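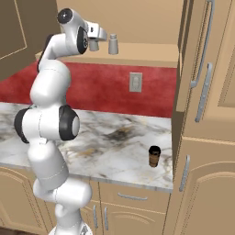

List: momthorpe-users
Subject: Re: Shelf placement by teleoperation, operator pauses in the recordings
From: Riku Ishida
Date: November 2019

On the earlier thread, the Vetden maintainer wrote:

> We are recording kitchen tasks in simulation with the handheld
> controller and training straight from the logs. Counter to counter
> works. Anything that ends on the raised shelf does not. The policy
> brings the shaker up to shelf height, stops short of the target, and
> stays there until the episode times out.
>
> The operators are experienced and every recording we kept ends in a
> valid placement. We have 422 of them for this task. Before we record
> more, is this a known problem with the Momthorpe controller bridge, or
> is it our data? We log at 30 Hz and do no filtering.
>
> Second question. Does anyone still bother with hand guiding for this
> sort of task, or is remote control good enough now?

I don't think it is the bridge. We had the same symptom in June with the Azimi kitchen set and spent too long looking at network delay before plotting the commands.

Look at the commanded gripper velocity over the last part of each recording. Ours had a long stretch of near-zero commands just before the final approach. The operator raises the object, stops, turns the view to judge depth against whatever is already on the shelf, and then moves in. With a second shaker of nearly the same color standing close by, the stop gets longer, because the gap between the two is hard to read on a flat monitor. The operator knows why he stopped. The log has only a pose and a zero command, repeated many times, and a policy that sees one observation at a time learns that the right action at that pose is to do nothing.

Things to try, in the order I would try them:

Drop samples where the commanded motion is below the controller deadband and the gripper command has not changed. Keep the samples around opening and closing of the gripper even if the arm is still, or you will lose the release. We cut first with one threshold for translation and rotation together and that was a mistake. They need separate values.

After the cut, recompute the actions as differences between the samples that remain. Do not reuse the logged velocities across a gap. The Brillard converter has an option for this but it is off by default, and the help text for it is wrong in the current release (it says absolute poses are unaffected, and they are affected if you also resample).

Give the policy some history. We used 2 observations, current and previous. That alone did not cure the stall but it helped once the idle samples were out.

Check that your camera in training matches what the operator had. If the operator can orbit the view and the policy gets one fixed camera, the operator is acting on information the policy never receives. In our fixed view the gripper head hid the top of the object it was holding for most of the approach. We now lock the operator to the policy cameras for the final approach. They dislike it, and the recordings are slower, but the placements can be learned from.

Last, vary the start. If all your recordings begin from the same arm pose, the path up to the shelf is always the same and small errors at the top have no examples of recovery. We had operators take over partway through policy rollouts, 90 takeovers in total, and stored only the part after the takeover. Those were worth more to us than the same number of full recordings.

On the second question: hand guiding only applies if you have the real arm, so it will not help with the simulated set. On hardware I still prefer it for reaching up to a shelf. The person feels contact and pauses less. Against that, the person's arm and body end up in the camera images, so you have to replay the trajectory to record clean ones, and the replay does not always place the object the same way. Gravity compensation also has to be right for the payload or the wrist sags during teaching. For anything with the base moving I would use remote control.

If you can post one raw log and the converter settings I will run our idle filter on it and send back the plots. Please include the controller deadband value, as it is not stored in the log header.

Riku Ishida

P.S. Your episode timeout may be hiding a second fault. When we extended ours, a few of the stalled runs did finish, but released the object too high above the shelf. That was a gripper command offset by one sample in the converter and had nothing to do with the pauses.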